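グローブ型データ収集キット「Buvitz」を二か月使ってみた

2025年6月16日 公開

先に書いておくと、かなり気に入っています。両手の動きを記録してロボットに学習させるためのキットはいくつか触ってきましたが、箱を開けたその日の夕方に、まともなデータが残っていたのは初めてでした。仕事で使う道具にここまで機嫌よくなれるのも久しぶりなので、良かったところも引っかかったところも、覚えているうちに全部書いておきます。

うちのチームがやっているのは布の扱いです。たたむ、広げる、裏返す、端をそろえる。人間なら考えもしない作業ですが、双腕ロボットにやらせようとすると途端に難しくなる。前はリーダーアームを人が握って、フォロワー側を動かす方式で集めていました。あれはあれで優秀なんですが、布となると指先の細かい逃がし方がどうしても出ないんですよね。つまんだ布を少しだけ滑らせて持ち替える、あの感じ。慣れた人が操作しても、どこかよそよそしい動きになります。

それで今年の2月、展示会で知り合ったJade Kowalchukさんに相談したところ、「布ならグローブのほうが早い」と即答されまして。彼女は別の会社で食器の片付けを集めている人で、Husstead(収集データの時刻合わせと検品をするソフト)を日常的に使っている先輩ユーザーでもあります。その場でBuvitzを薦められ、翌週には見積もりを取っていました。販売元はTorvikです。

セットの中身

届いたものは、センサー付きの手袋が左右、手の甲に取り付けるマーカーキューブが二つ、ケーブル類、それから位置合わせ用の板。うちは手袋のサイズをMとLで二組そろえました。キューブは共用できるので、手袋だけ買い足せるのがありがたいです。収納ケースは立派すぎるくらい立派で、正直もう少し小さくていいかな。

仕組みはわかりやすくて、指の曲がりは手袋側のセンサーが、手首の位置と向きはキューブのマーカーをカメラで読んで出します。磁気式のトラッカーで散々苦労した身としては、この割り切りがもう嬉しい。机の下に鉄の補強が入っているだけで値がふらつく、あの悪夢とお別れできるわけです。

準備にかかる時間

説明書どおりにやって、最初のキャリブレーションは11分で終わりました。手を開く、握る、親指から順に指先を合わせる、という動作を画面に従ってこなすだけです。二回目からは前回の値を呼び出せるので、手袋をはめて手を軽く振り、画面の手と自分の手が合っているか見て、そのまま始められます。

カメラは手元を見渡せる位置に固定します。ここは付属の板を使って位置を決めるのですが、板の置き方の説明が一枚の図だけで、向きを間違えました。左右の手が画面の中で入れ替わって、しばらく大笑いしていました。もし同じことになったら、板の矢印が作業者の側を向いているか確かめてください。

実際に布を触らせてみる
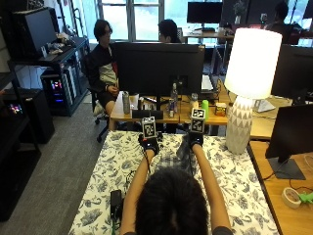 Buvitzを着けて一番驚いたのは、手袋としての出来の良さでした。生地が手のひらにきちんと沿うので、柔らかい布の縁を探るときに指先が余らないんです。両手の間に灰色っぽい柄の布を置いて、つまんで、引いて、持ち替えて、と繰り返していると、途中から着けていることを忘れます。甲の上の白いキューブも見た目ほど気になりません。黒い四角のマーカーがはっきりしているので、机に紺色の花柄のクロスを敷いたままの席でも、うちの環境では追跡に困りませんでした。無地の背景でないと駄目なんだろうなと勝手に思い込んでいたので、これは嬉しい誤算です。

追跡について

では弱点がないかというと、もちろんあります。手首を大きくひねって甲が下を向くと、キューブがカメラから隠れて位置が飛びます。裏返しの動作ではこれがよく起きる。キットのソフトは短い途切れなら前後から補ってくれるのですが、長いものは素直に「欠け」として残します。私はこの残し方が好きです。もっともらしい線を勝手に引かれて、あとで学習がおかしくなってから気づくほうがずっと困るので。

対策としては、カメラをもう一台、斜めの低い位置に足すのが効きます。うちでは増設してから、裏返しの採用率が目に見えて上がりました。標準セットに最初から二台分の設定例を入れておいてほしいところです。両手を重ねる動作も苦手で、上の手が下のキューブを覆うとやはり途切れます。作業者には「重ねるときは少しずらして」と伝えていますが、自然な動きを撮りたいのに注文をつけるのは少し悔しい。

もうひとつ、明るさの話。窓からの光がキューブの面に強く当たる時間帯は、白いところが飛んで読み取りが甘くなりました。露出を固定して少し暗めにすると直ります。設定画面のずいぶん奥にあるので、これから使う人は「カメラ」→「詳細」→「露出」と進んでください。

指の精度

指の曲がりはよく取れます。人差し指と中指は文句なし。親指の付け根だけは少し癖があって、横に開く動きが実際より小さく出ることがあります。再キャリブレーションで改善しますが、人によって差があり、私は平気で、同僚は毎朝やり直しています。手が小さめの人にはMでも指先が余るようで、Sサイズはぜひ出してほしいです。

布をつまむ力そのものは測れません。ここは買う前に知っておいたほうがいい点で、接触の強さまで学習に使いたいなら別のセンサーが要ります。うちは「どこをつまみ、どちらへ動かしたか」が欲しかったので、不満にはなりませんでした。

データの質と量

一日の収集をきちんと数えてみた日の数字を挙げておきます。収録は200本、そのうち検品を通ったのが166本でした。落ちた分のほとんどは裏返しでのキューブの隠れと、単純に作業者の手順間違いです。以前のリーダーアーム方式では、同じ人数で一日かけてもこの半分に届かなかったので、帰り道の足取りが軽いこと軽いこと!

Hussteadとの連携も快適です。書き出した記録をフォルダごと放り込むと、映像と手の軌跡が時刻のそろった状態で並びます。再生しながら左右の指を別々に表示できるのが地味に便利で、持ち替えの瞬間だけを抜き出して見比べる、という作業がとても楽になりました。Kowalchukさんが展示会であれほど熱く語っていた理由がわかりました。タグ付けのショートカットも彼女の設定をそのままもらって使っています。

なお、人の手の軌跡がそのままロボットで再現できるわけではありません。うちのロボットはグリッパーなので、五本の指の動きを開閉に置き換える変換が必要です。キットに付いてくる変換の雛形は単純な物体なら十分でしたが、布には粗く、親指と人差し指の距離だけを見るように書き直しました。書き直した変換で学習させたところ、タオルの角をつまみに行く動きがすっと出てきて、思わず声が出ました。少し滑らせて持ち直す、あの仕草まで入っているんですよ。

着け心地と手入れ

連続で使えるのは90分まで、というのがチームの決まりです。バッテリーの都合ではなく、手が蒸れます。インナー手袋を一枚はさむとだいぶましで、衛生面でも安心です。薄手の綿のもので、指の値はほとんど変わりませんでした。

外側の手袋は、センサー部を外せば手洗いできます。外し方が少々固く、初回は壊すんじゃないかと冷や汗をかきましたが、留め具を手首側へ引いてから持ち上げると素直に取れます。説明書の図では真上に引くように見えるので、ここは直してほしい。乾くまで一晩かかるため、毎日集めるなら手袋は二組あったほうがいいです。

ケーブルは前腕に沿わせて面ファスナーで留めています。留めずに垂らしておくと、布をたたむときに一緒に巻き込みます。何度かやりました。無線版の予定をTorvikに聞いたら、検討中という返事でした。出たらたぶん買います。

サポート

一度だけ、右手の薬指の値が固まって動かなくなりました。ログを送った翌日に返事が来て、ファームウェアの更新で解決。文面がとても具体的で、こちらのログのどの行を見たかまで書いてありました。日本語の窓口もありますが、込み入った話は英語のほうが早かったです。

ちなみに、比較のためにJaknessのグローブも短期間借りました。あちらは指先の振動で触感を返してくれる機能があり、遠隔操作には魅力的です。ただ手袋が厚く、薄い布の端を見つけるのに毎回もたつきました。硬い物をつかむ作業が中心ならJakness、布や紙のような薄いものならBuvitz、というのが今のところの私の感想です。

こんなチームに

手先の器用さがそのまま成果に出る作業を、机の上で集めている人たちには強く薦めたいです。初めて着けた人でも少し練習すれば自然に動けますし、操作の上手い人に仕事が偏らなくなりました。逆に、歩き回りながらの作業や、体の陰に手が隠れるような収集には向きません。カメラの置き方だけで相当悩むはずです。

気になる点をまとめると、Sサイズがないこと、説明書の図が二か所わかりにくいこと、甲が下を向くと追跡が切れること。どれも知っていれば付き合えます。来月からは靴下を裏返してそろえる作業を集める予定で、二台目のカメラの角度をいろいろ試しているところです。うまくいった配置が見つかったら追記します。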